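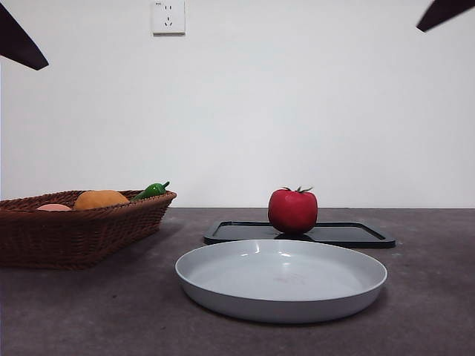 Long thread on what we changed in our pick and place stack between spring and September. Mostly software. Some of it is boring, but the boring parts were where the time went.

1/ The task is moving produce between three places: a basket, a tray and a plate. You give it a line of text like "put the tomato on the plate" and it should do that and stop. Single arm, parallel gripper, cheap cameras. The planner is our own and the policy is a fairly ordinary action chunking model.

2/ In spring the whole thing ran as one process. Camera capture, perception, policy, and the loop that sends joint targets. It worked on a good day. On a bad day the garbage collector ran at the wrong moment and the arm twitched.

3/ First change was splitting it. The control loop is now a small C++ process at 200 Hz that does nothing except interpolate between waypoints, check limits and talk to the arm. Everything in Python lives on the other side of a shared memory buffer.

4/ The rule for the C++ side is that it never waits for anyone. If there are no fresh waypoints it slows down along the last segment and holds. It doesn't ask why. Once we had that, most of our scary moments went away and were replaced by pauses.

5/ Pauses are easier to debug than twitches. You can look at the log and see that the buffer ran dry at a certain step and go find out what was slow.

6/ What was slow, nearly always: image resizing. We were resizing on the CPU, in float, twice. Once for the policy and once for the viewer. The viewer had been left on by default by me.

7/ Perception next. We call our perception package Zomow. It takes the images and the text and gives back a short list of regions with labels and a score. The policy doesn't use it directly. The planner does, to decide whether the instruction makes sense before anything moves.

8/ Why have both? The policy on its own will always do something. Ask it to pick up a lemon when there is no lemon and it will go for the most lemon-like thing it can see. Look at the photo at the top: there's a big orange-yellow thing in the basket, and I can tell you from experience where the gripper would end up.

9/ So the planner checks first. If the best match is under the threshold, it refuses and prints what it thinks is there. People who test the system like this a lot more than I expected. A refusal with a list is something you can argue with.

10/ The threshold is per label and not global. Tomatoes score high all the time. Green peppers score low when part of the pepper is behind the rim of the basket, and a global number that let the pepper through also let in a lot of junk.

11/ Occlusion by the basket is the biggest single source of perception errors for us. A fruit with only a sliver showing over the rim can be labeled peach, onion, or nothing, and it changes between consecutive images. We now vote over a short window before the planner reads anything.

12/ The window is 4 images. We tried longer ones. Longer is steadier but then the planner is reading old news if somebody moves an object by hand, and people do that constantly during tests.

13/ Containers were the other surprise. We had a "support surface" class that covered trays and plates. Then someone wrote the instruction "from the tray to the plate" and both ends resolved to the same region, because in a low view the plate overlaps the tray's lower edge.

14/ Fix for that was plain. We dropped the merged class, labeled trays and plates separately, and added a check that source and target can't be the same region. The check should have been there from day one. It's a one line assert.

15/ A black glossy tray seen nearly edge-on gives you very little. It's a thin dark strip on a dark gray counter. Depth is bad there too. We stopped trying to estimate the tray plane from a single view and take it from a short scan at startup, then track it.

16/ Side effect: if you bump the tray after startup, tracking usually follows, but if you lift it out and put it back we lose it. The planner then says the source is unknown and waits. I would like it to rescan on its own. On the list.

17/ Planning. There are two layers. The top one is a tiny state machine: approach, grasp, lift, carry, place, retreat. The bottom one is the policy, which gets the current state as an extra token. I know state machines aren't fashionable. It has six states and I can print it.

18/ The token helped more than any model size change we tried. Without it the policy would sometimes reach the plate, hover, and go back to the tray still holding the tomato. Place and approach look alike to it when the gripper is over a round gray thing.

19/ Transitions are decided by the planner from gripper width and wrist pose. We tried letting the policy predict its own transitions and it was right most of the time, which is a bad place to be. When it was wrong it was wrong halfway through a carry.

20/ Gripper width is a really good signal for produce, by the way. Closed past a minimum means you missed. Closed to a plausible width and then slowly creeping further means you're squashing something. We stop on creep now.

21/ Creep detection is a least squares slope over the last part of a second with a deadband. No learning. It had one bug, where the slope was computed on commanded width and not measured width, so it only ever caught us telling the gripper to close. That sat in the code for two months.

22/ Home pose. We changed it so the open fingers sit up high, near the top corners of the camera image. They stay in view, so we can check the gripper against the model before every run, and they don't cover the objects. Before this, one finger used to hide part of the basket and Zomow would happily call the finger an eggplant.

23/ If you run a similar setup I'd do the home pose thing early. Projecting the finger model into the image and comparing it to what the camera sees is a cheap calibration check. Ours refuses to start if the error is too big. It has caught a loose camera mount twice.

24/ Now tooling, which is where I'd spend money if I had any. The recorder is called Momside. It writes every stream with its own clock plus one shared clock, and it never drops silently. If it has to drop an image it writes a marker saying so.

25/ Old recorder dropped quietly. We trained on 440 episodes before someone noticed that the images in a good share of them were a couple of steps behind the joint readings. The policy had learned to be late. It had learned it very well.

26/ Of those, 124 could be repaired by realigning against the gripper opening in the images. The rest we threw out and collected again. I don't recommend the experience but the new data was better anyway because the operators had gotten smoother.

27/ Check your timestamps by doing something sharp. Snap the gripper closed at the start of each session, find it in the images, find it in the encoder log, compare. Takes seconds. We have a script that does it and fails the session if the gap is over a limit.

28/ The replay tool is called Cerkard. It opens a Momside log and steps the planner and perception through it offline, with the same code that runs live. Same binaries, same config. If a run failed on the arm, I can nearly always make it fail at my desk.

29/ "Nearly always" is doing some work there. Contact isn't replayed, so anything after the first touch is a recording and not a simulation. For perception bugs and state machine bugs it's fine. For slipping tomatoes it's no use.

30/ One thing Cerkard made easy is diffing configs. Run the same log with two thresholds and get a list of moments where the planner would have decided differently. I look at those and skip everything else. Saves hours.

31/ We also put the full config hash in every log header. Before that we had a spreadsheet. The spreadsheet was wrong.

32/ Networking, briefly. Policy inference runs on a separate machine and we had jitter that came and went. The cause was an old Rüegg switch in the rack that somebody had set to mirror all traffic to a port with nothing plugged in. Turned that off and the tail latency went flat. I had already rewritten half the client by then.

33/ The rewritten client stayed. It sends the time the image was taken along with the request and the server sends it back with the action chunk, so the control side knows how old the plan is and skips the part that's already in the past.

34/ Skipping stale steps sounds obvious. Without it every chunk starts with a tiny backward move, and you get a stutter at each boundary. With it you need to blend, or you get a jump. We blend over a few steps with linear weights. Tried fancier weights, saw no difference.

35/ Stuff that still doesn't work well: taking a long curved pepper out of a basket. The grasp is fine, but the lift catches on the rim because the planner thinks of the object as a box around its center. It needs a real clearance estimate and we don't have one.

36/ Also marks and reflections on the plate. A small pinkish-red smudge or a bright highlight on the far rim can come back as a low score region with a food label. The voting window doesn't help since the mark is there in every image. For now we drop regions with no height. It's a hack and it will bite us with sliced things.

37/ And text. "Put it back" doesn't work. The planner has no memory of the last instruction. This one is requested the most and it's probably the easiest, so I've no good excuse.

38/ If I had to do it over I'd write the recorder and the replay tool first, before any model. We did it in the opposite order and paid for it with the 440.

39/ Plan for the next stretch is the rescan for lost trays, then basket rim clearance. I'm cleaning up the creep detector and the timestamp script so they can be used without the rest of our stack. They're both small and have no odd dependencies - mostly numpy.

40/ Someone asked about the control rate. 200 is what the arm's driver is comfortable with. We ran it faster for a while and saw nothing in the tracking error to justify it.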